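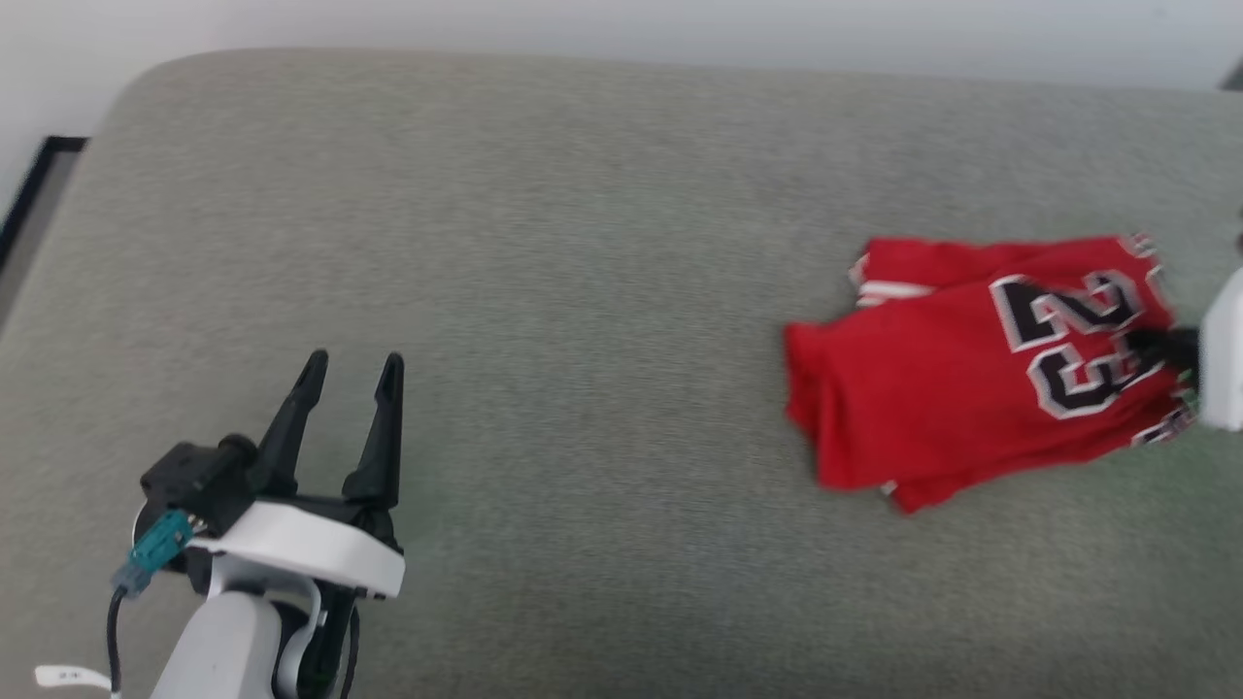 How to Clean a Gray Fabric Seat Without Making It Worse

Search this site Search Go

Most upholstery advice is written by people with a bottle to sell. I have tried a fair amount of it on heathered gray fabric, and I remain unconvinced by nearly all the sprays. A vacuum, a damp cloth and some patience do most of the work.

Gray is sold as the color that hides everything. It hides lint fairly well. It does not hide water rings, and it certainly does not hide a patch you scrubbed too hard.

What you need

A vacuum with a soft brush head
Two white cotton cloths
A bowl of lukewarm water
Plain dish soap, a few drops

Step 1. Find the care tag. It is usually under the seat or inside a zipper. W means water is fine, S means solvent only, WS means either, and X means vacuum and nothing else. If the tag says S or X, stop at Step 2.

Step 2. Vacuum the whole seat, going with the weave first and then across it. Go slowly along the back edge and into the rounded corners – crumbs collect there and turn to paste once you add water.

Step 3. Test somewhere that doesn't show. Dab on a little soapy water, blot, and leave it overnight. Neville Goodall, who taught me to do this, waits 28 hours. I think that's excessive, but his seats look better than mine.

Step 4. Wring the cloth until it stops dripping, then wring it again. Blot the mark from the outside in. Don't rub. Rubbing roughs up the fibers, and the fuzzy spot will outlast the stain.

Step 5. Wipe the entire seat lightly with a cloth dampened in clean water, edge to edge. Spot cleaning alone is how you get rings.

Step 6. Let it dry with a window open. Skip the hair dryer.

About those rub counts

Shops like to quote a big number for how tough a fabric is. Zoia Tkachenko wrote to ask if a higher figure means it can be scrubbed harder. It doesn't. Those tests measure dry wear, and they say very little about soap.

Baking soda gets recommended everywhere too. It may help with a smell. On a textured weave I spent longer getting the powder out than I had spent on the stain, so I've gone back to the vacuum.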